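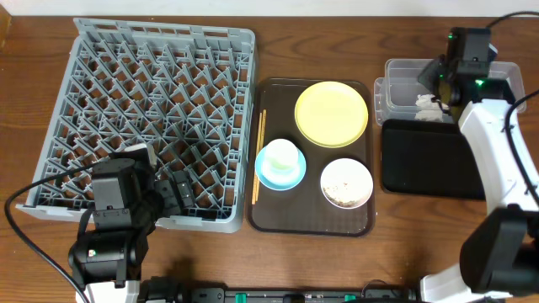
Ticket 1924, attachment 1: table-clearing station, right gripper over the clear container, dish rack still empty.

Status: fixed, watching
Opened by: Reginald Oyelaran
Station: Jornden, two-arm table
Task: tray to rack, with crumb bowl

Problem
Episodes recorded on Jornden play back with the right arm lagging the left. It's easy to miss on the slow parts, but when both arms should move together the right one trails, and any policy trained on that will learn the delay along with the task. The target for this task is 2000 episodes, so I'd love to catch it now!

Log

Entry 1. Restarted the recorder and both leader arms. Recorded a short test with no dishes moved, just both grippers opening and closing at the same time. Lag still there. Good news in a way – it repeats every time, so we can chase it.

Entry 2. Swapped the leader arms left for right. The lag stayed with the right follower, so the leaders are fine and the operators can stop blaming their hands.

Entry 3. Checked the logging rate. Left arm is writing at 50 Hz as it should. Right arm is also writing at 50 Hz, but the timestamps come from when the packet is read and the right arm is always read second. With the camera thread busy, the second read gets pushed back. This is a really satisfying one to find.

Entry 4. Tried the Tillman build of the recorder on the same machine. It stamps both arms from one clock before the camera thread gets its turn. Test clip lines up on playback, grippers close on the same sample. Ran it again with a full table (plate, bowl, cup and saucer, chopsticks on the brown tray) and it held up there too.

Entry 5. Reset the table for real recording. For anyone taking the next shift, please keep the same starting layout: gray rack on the left, brown tray in the middle, clear container at the back right with the black tray in front of it. Leave the crumbs in the white bowl, they are part of the task. Small changes in angle are welcome and make the data better.

What to do with the old episodes
Don't delete them. The raw packet counters are in the files, so the right arm can be shifted back into place offline. Trultthorpe has a script for this from the Wutberg towel set and I'm going to try it on a small batch first.

Still open
2 episodes have no packet counter at all. I've tagged them "skip" for now. If anyone knows which recorder version wrote them, please add a note.

Last update 15/08/2020, R. Oyelaran

Contact the station desk | © Wutberg | Back to top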